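December, after lunch

Still on the hum. Bench notes first, complaints after.

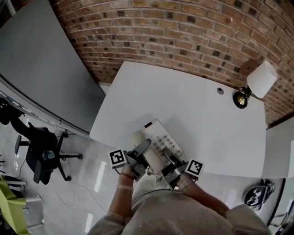

*White desk phone, cream handset, keypad on the right.*

So, the hiss and hum business on the old desk sets. Ruth asked me last month why anybody would bother restoring the audio on corded phones, and I gave her a very long answer at the coffee machine that she did not deserve. Short version: I like how they sound! A good handset has that warm, slightly boxy voice, and when the line is clean you can hear the other person breathe in before they talk. I miss that.

The Botwood set is the problem child this week. Hooked it to the little test exchange (the one Radomir built into the biscuit tin) and got dial tone straight away, lovely and loud, but with a hum sitting underneath it like a fridge in the next room. Moved the tin's power supply to the other end of the bench. Hum still there. Swapped the line cord. Still there. Swapped the handset cord and it got quieter, which annoyed me, as I'd tested that cord in the morning and written "fine" next to it. It isn't fine. It has continuity end to end, but if you bend it near the plug it crackles. Crossed out "fine" and wrote "bad when bent." Cord is in the scrap box now with a knot in it so I don't fish it out again.

What was left of the hum I chased for most of an hour. Tried a 1000 ohm resistor across the line to see whether the set was just being underfed, and all that did was make everything fainter, hum and tone together. Pulled it back out. Then Kristýna wandered over, listened for a moment and said "that's your lamp." It was my lamp. The magnifier lamp has a dimmer in the arm and I'd had it parked right over the coil the whole time. Lamp off, hum gone. I am writing this down in large letters for next time: LAMP OFF BEFORE LISTENING.

The transmitter is a different story. It's a carbon one and it sounds like someone eating toast. I gave it the usual treatment, a few gentle knocks against my palm with the line disconnected to loosen up the granules, and it improved for one call and then went straight back to toast. Andor says the granules are packed for good and I should give up and fit a replacement capsule. Maham says keep knocking. I'm with Andor, but I'll give it one more evening out of politeness.

Capsules: Zallow has a bag of 20, used, untested, cheap. Bodnár has 3, all tested, and they cost more than the whole bag. I went back and forth on this way too long. Ordered the bag (I know, I know). If 2 of them turn out decent I'm ahead, and the rest can go to Radomir for his talk on how carbon mics fail, which he has been threatening to give all autumn.

Ringer on the Brorkar set: works, but it has that sad single *tunk* in place of a proper ring. Gongs were screwed down too close together. Backed the left one off a hair at a time, ringing it between each go, until it opened up. Gorgeous now. Everyone in the room looked up, and Kristýna asked if I was going to do that all afternoon. (Yes.) One warning for whoever picks this up: the gong screw is off center on purpose, so you turn the whole gong to set the gap. Don't go bending the clapper arm like I did on the last set. It never sat right again.

Also cleaned the hook switch contacts with a strip of plain card. No spray! The spray leaves a film and then you get dropouts a few weeks later and blame the cord. Card pulled through dry, came out gray, second strip came out mostly clean, good enough.

To do:

- label the good handset cords, and I mean a tag on the cord, not a note in here
- ask Ruth if the long extension reel is still in her car
- find out who has the small flat screwdriver (Maham?)
- toast transmitter, last chance
- move the dimmer lamp to the sewing table

Leaving the Botwood set plugged into the tin overnight with the handset down. If it's ringing when you come in, pick it up and tell me how it sounds.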